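시뮬레이션 기반 주방 작업 셀 도입 예산 세우기

본 문서는 싱크대 주변의 집기·이동 작업을 대상으로 로봇 팔 한 대 구성의 예산을 산정하는 절차를 다룬다. 실물 발주 전에 시뮬레이션으로 작업을 확인하는 것을 전제로 한다.

1. 작업 범위 확정

예산표를 열기 전에 작업 목록을 먼저 고정한다. 대상 물체, 출발 위치, 목표 위치를 한 줄에 하나씩 적는다. "주방 정리 전반"과 같은 항목은 견적 비교가 불가능하므로 삭제한다. 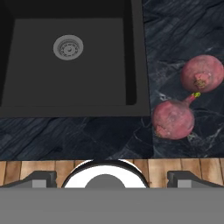

목록이 확정되면 물체별로 최대 폭과 중량을 기입한다. 그리퍼의 최대 개폐 폭은 가장 큰 물체를 기준으로 정하고, 가반 하중에는 그리퍼 자체 중량을 포함한다. 견적서에 두 값이 분리되어 있지 않으면 공급사에 재발행을 요청한다.

2. 도달 범위와 설치 위치

베이스 위치는 팔의 카탈로그 도달 거리만으로 정하지 않는다. 싱크볼 바닥까지 내려가는 자세에서는 유효 거리가 줄어든다. 시뮬레이터에서 베이스를 옮겨 가며 모든 목표 위치의 역기구학 해를 확인하고, 수전과의 간섭 여부를 별도 열에 기록한다.

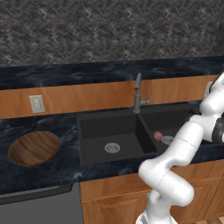

해가 없는 위치가 하나라도 남으면 상위 기종 견적을 추가하기 전에 받침대 높이를 먼저 조정한다. 받침대 제작비는 기종 변경 차액과 같은 표에서 비교한다.

3. 손목 카메라

손목 카메라는 본체 견적에서 빠지는 경우가 많다. 카메라, 브래킷, 케이블, 캘리브레이션 공수를 각각 별도 항목으로 잡는다. 그리퍼가 화면 하단을 가리는 구성이라면 고정 카메라 한 대를 추가로 계상한다.
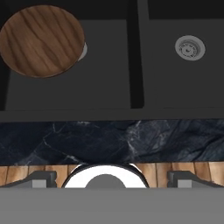
손목 시점 렌더링. 왼쪽 볼에 원형 나무판, 오른쪽 볼에 배수구 거름망.

4. 시험 횟수와 연산 비용

Trarisano 과제에서는 작업당 1000회를 기준으로 잡았고, 작업 변형은 57종이었다. 연산 비용은 작업 변형 수, 반복 횟수, 회당 소요 시간을 곱해 산출한다. 재실행분은 예비비가 아닌 본 항목에 넣는다.

5. 견적 비교

Trinent와 Koech 두 곳의 견적을 받을 때는 아래 항목을 동일한 순서로 요구한다.

본체 및 제어기
그리퍼와 교체용 핑거
안전 장치
설치 및 시운전
소프트웨어 라이선스(연 단위)
유지보수

라이선스는 첫해 무상 조건이 붙더라도 2년 차 금액을 기입한다. 발주 승인이 6월을 넘기면 견적 유효 기간을 다시 확인한다. 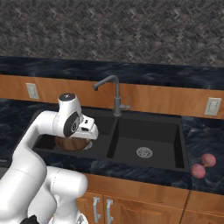 Ruth Haworth는 교체용 핑거를 소모품으로 분류하면 장비 예산에서 집행할 수 없는 기관이 있으므로, 발주 전에 회계 과목부터 확인해야 한다는 의견을 보내왔다. 초도 물량을 본체와 같은 발주서에 묶는 방법도 함께 제안했다.

해당 의견에 따라 예산표 양식의 111행에 회계 과목 열을 추가하였다. 기존 양식을 사용 중인 경우 이 행만 복사해 붙이면 된다.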